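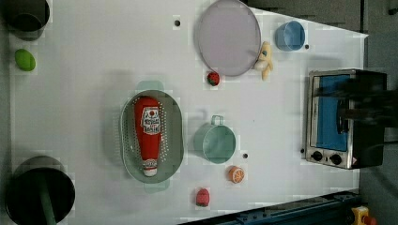
Toy cookware and a ketchup bottle on a white tabletop.

Kimach Directory Module
Listing and profile software for local service directories

Kimach adds a searchable directory of service providers to an existing website. Each provider has one profile page with pictures, a service list, rates, hours and a service area. Visitors search by city, district or service and contact the provider through a form. Phone numbers stay hidden until the provider turns them on.

Profiles
Providers edit their own pages from a phone or desktop browser. Changes to text go live at once. New pictures go to the review queue and are published after an administrator approves them. Uploads are resized to three widths, and location data is removed from the file on arrival. The short description field holds 225 characters.

Search
The index is rebuilt every night at 2:00 a.m. — a manual rebuild can be started from the admin panel. Results sort by distance, last update or name. Paid placement is a separate setting, off by default, and paid entries carry a label that cannot be removed.

Account checks
Kimach supports email and phone confirmation. Document checks and age checks require the Trotberg connector, sold separately. The connector stores the result and the month of the check, and discards the document itself.

Editions
Caron: single city, up to 200 active profiles, one administrator.
Punik: multiple cities, no profile limit, up to 42 administrators, CSV import and export. Import runs in batches of 200 rows. Failed rows are written to a log with the row number and field name.

Requirements
Linux server, PostgreSQL, outgoing mail. Shared hosting is not supported.

Upgrading
Caron data can be moved to Punik without export. Back up the picture folder first. Custom templates from before the June release need the new header file.

Related: Trotberg connector, template pack, admin manual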